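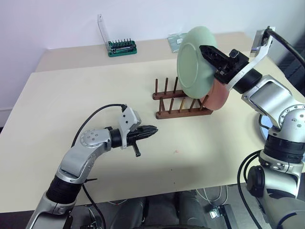

How to load a small peg rack so the plates stay put

Quick one. A few of you asked after the drawers post, so this is my method for a small wooden plate rack, the kind with a base and a row of upright pegs. Takes 7 minutes once you've got the hang of it, a bit more the first time.

What you need

A peg rack
A clean tea towel
A flat bit of table or worktop, cleared
Your plates, washed and rinsed

Before you start

Wipe the table. Check the rack doesn't rock. If it does, fold a scrap of card under the low corner, or turn the rack round and try again - mine was a Minami and it only sat level one way.

Leave a gap behind if there's a wall. Plates lean further back than you'd think and you don't want the rims knocking the paint. I leave 5 cm.

Loading

1. Shake each plate over the sink first. Two good shakes.

2. Biggest plate goes in first, at one end. Lower it in upright, let the bottom edge find the gap, then let it lean. Don't drop it. Stoneware chips at the rim and you never find the bit untill you tread on it.

3. Hold on till it's stopped moving. If it wobbles, lift out and try the next gap.

4. Next plate at the other end. All faces the same way if you can.

5. Middle last. Smaller stuff lives here, bowls and cups.

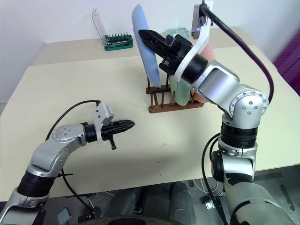
Cups are the awkward ones. Light plastic ones tip if you nudge the rack, so tuck them in snug against a peg, mouth tilted down a bit so the water runs out. Heavy mugs I don't put in at all, they go upside down on the towel.

Bowls - depends how deep. Shallow ones go in like plates. Deep ones take up two gaps and hog the lot. Kendra Friesen puts hers in at a slant and swears by it, I've had one roll out doing that so I don't.

Taking things out

Middle first, then the ends. Straight up, then towards you. Pull forwards too soon and the foot of the plate catches on the peg and the whole rack comes with it.

If it keeps going wrong

Plates sliding down flat: gaps too wide for thin plates. Put them in closer to upright.

Rack creeping over the table: damp cloth underneath, folded once. Take it away after or it'll mark the wood.

Plates touching: too many in. Do it in two goes.

Looking after the rack

Dont leave it standing in a puddle. Tip the water off, wipe the base, stand it on its end overnight. A rub of oil every October does mine. The pegs go fuzzy if you forget, bit of fine sandpaper sorts that.

Cutlery next time, if I get to it.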